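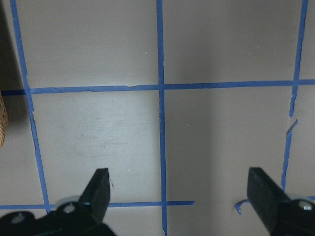 Úna Keogh wrote back that tape was fine for a weekend but she would never trust it for a whole term, and that we should have asked her for the old drawer dividers before we started. We had already laid the grid by the time her note came. Most of what follows is about whether she was right.

4 min read

Sorting Loose Hardware on a Taped Table
Project report, Colberg workshop course

What we were trying to do

The Colberg workshop had a tub of mixed screws, washers, nuts and hooks left over from several years of classes. By our count it held 3,940 pieces. People took what they needed from the tub and put the rest back, so it never got any more useful. We wanted a way to sort it on one table during class without buying bins, and we wanted to see if marking out the table made the sorting faster or more accurate.

The grid

We used blue painter's tape on a plain gray tabletop. There are three strips running up and down and two running across. We did not use a ruler for the first layout, and it shows. The middle strip came out close to straight, but the left and right ones lean in toward it as they come down the table. The upper cross strip has a slight wave in it. The lower one stops just past the middle strip, so the bottom right area is more open than the others. We ended up using it for anything that did not belong in a cell.

We wrote nothing on the tape. Labels went on index cards, which we moved whenever we changed the order of the cells.

How we tested it

We pulled 645 pieces from the tub and split them into batches. Each batch was sorted once on bare table and once on the grid, with the batches mixed up again in between. Eamon Tully timed us and checked the piles afterward. A piece in the wrong pile was one error, and a piece sitting across a line was also one error, which we argued over. In the end we kept that rule for every batch so the results could be compared.

We also tried a printed sorting mat called the Zonier. It was flat and neat, but the cells were too small for the hooks, so we stopped after one batch and did not include it in the results.

What we found

The grid did not make us much faster. On the small washers it was a little slower, as we spent time placing them inside the lines. Where it helped was with errors. On bare table the piles spread out and ran together, mainly the two lengths of wood screw. With the tape between them that almost stopped.

The larger benefit was that someone could leave in the middle of a batch and another person could take over. On bare table the second person usually had to ask which pile was which.

Condition of the tape

The edges are ragged in several places. There is a nick in the upper cross strip, left of center, and the right-hand strip is torn through partway down, with the ends a little out of line. The left strip is frayed toward the bottom. None of this affected the sorting. Washers did catch on the lifted bits during the last batches, and we had to press the tape down by hand.

The Jornarow guide we used for planning says to replace table tape every 5 sessions. We think 2 is more realistic if metal parts are being pushed across it. On that point Úna was right.

Changes for next time

Measure first and mark the corners in pencil. Run the lower strip all the way across. Make one cell wide enough for the hooks, even if the others have to be narrower. We would also like to try the drawer dividers on the Carroll bench and compare them with tape using the same batches.

The unsorted part of the tub is back on its shelf. The sorted pieces are in jars beside it, with the index cards taped to the lids.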